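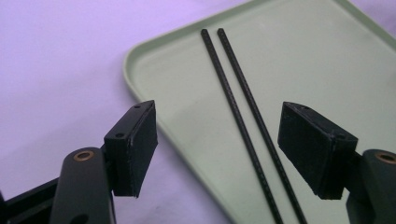

Most of what gets said about saving power on a home shop compressor comes from people selling compressors. I've had a Urel in the garage since May and I remain unconvinced that the motor is where the money goes. Leaks are where it goes. Before you spend anything, clear the bench and get a tray for the small fittings, a pale green plastic one like mine or an old baking pan, and then check every joint between the tank and the gun.

Fill the tank to 90 psi, switch off at the wall and read the gauge again after 7 minutes. If the needle has dropped, mix dish soap and water and brush it on the couplers. Bubbles show you the leak. On mine it was the quick coupler, which Prevex calls "leak free" on the packet.

Conall Horgan swears by thread sealant paste. I tried it next to plain tape and couldn't tell them apart. Three wraps of tape, wound the way the thread turns, and leave the first thread bare.

Turn the pressure down too. The dial on most shop machines is set far higher than a brad nailer needs, and the sticker on the tool tells you the number. Go by the sticker.

Drain the tank when you finish for the day – open the valve slowly, with some pressure still in there, and keep your face out of the way.

As for the Enico "power saver" plug, I ran the compressor with it and without it on a cheap meter and got the same reading. Mine went back to the store.

Intake filter: tap it out, or replace it if it's gray right through. The part number for my Urel is 2328.

Updated 11/20/21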